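Is there any way to tell which pressing of the first Gristance album I have?

Bought a used copy of the Gristance debut last November, seller swore it was a first pressing. Sleeve is the plain one with no lyric sheet. Runout on side A says FOVAR 48, side B just has a scratched-out number and then 11. Paid more than I should of.

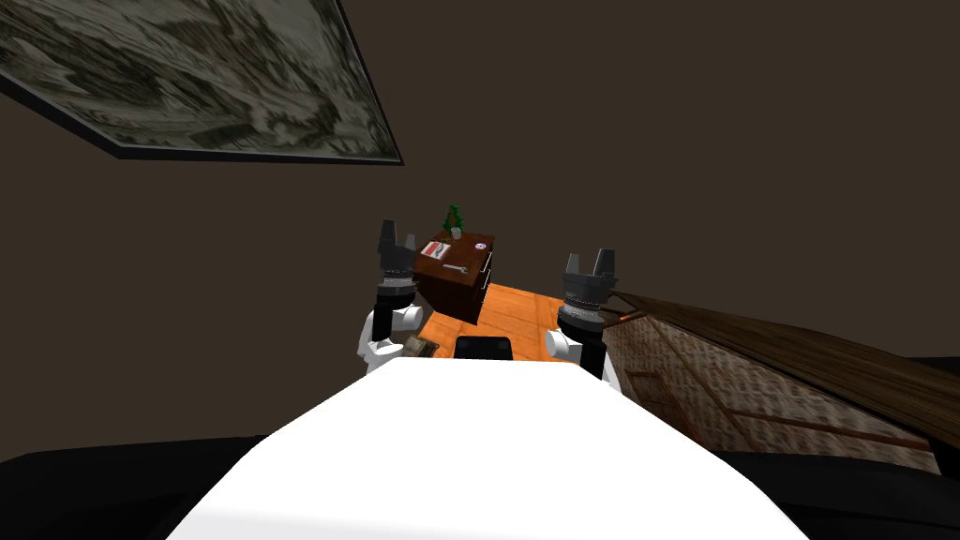
The band split before I ever got to see them so this matters to me more than it probably should. Label on the record is the cream one. I read somewhere the cream label was only on the reissue — but then another forum says the opposite. Help?

posted by marlow_b

The cream label was on both, ignore that. Look at the runout again. Fovar pressed the original run and the first repress, then it moved to the Skurau plant. So a Fovar stamp means you have one of the early two, which is good news. The lyric sheet came with the repress only. No sheet could mean first pressing or could mean somebody lost it, sorry.

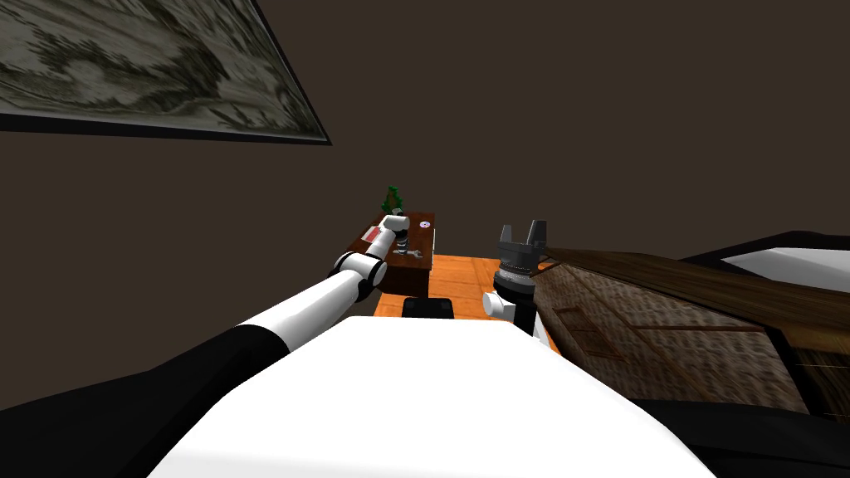

Britt-Marie Hovland
Answered 26 June 2026

Check the track times too. First pressing lists "Shevchuk" at 4:54 on the back and the repress fixed it to 4:45. Thats the quickest way to tell, and you can do it without even taking the record out. If yours says 54 you got what you paid for.

And don't clean over the scratched number, collectors like those left alone.
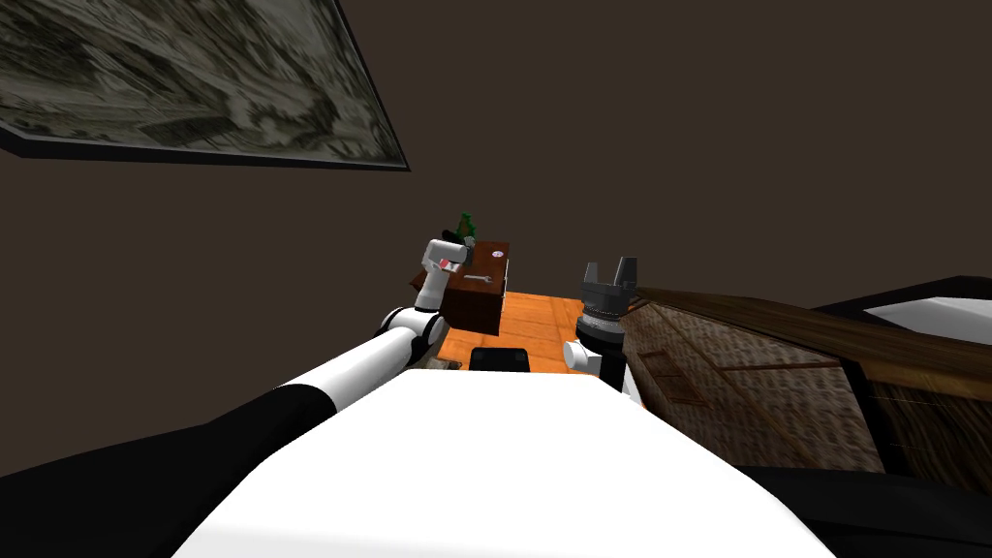 Mine is a repress and it sounds great, so don't lose sleep either way. Played it twice this week. Store it upright, keep it out of the sun, the cream labels yellow fast. I have all mine in a brown wooden box like the one in the picture and never had a warped one yet. Plastic sleeves are fine, just not the cheap crinkly kind. Good luck!!

Zlata Holovko

no idea about the pressing but side B is the better side. would give you 91 bucks for it if you're selling

dustbin_jon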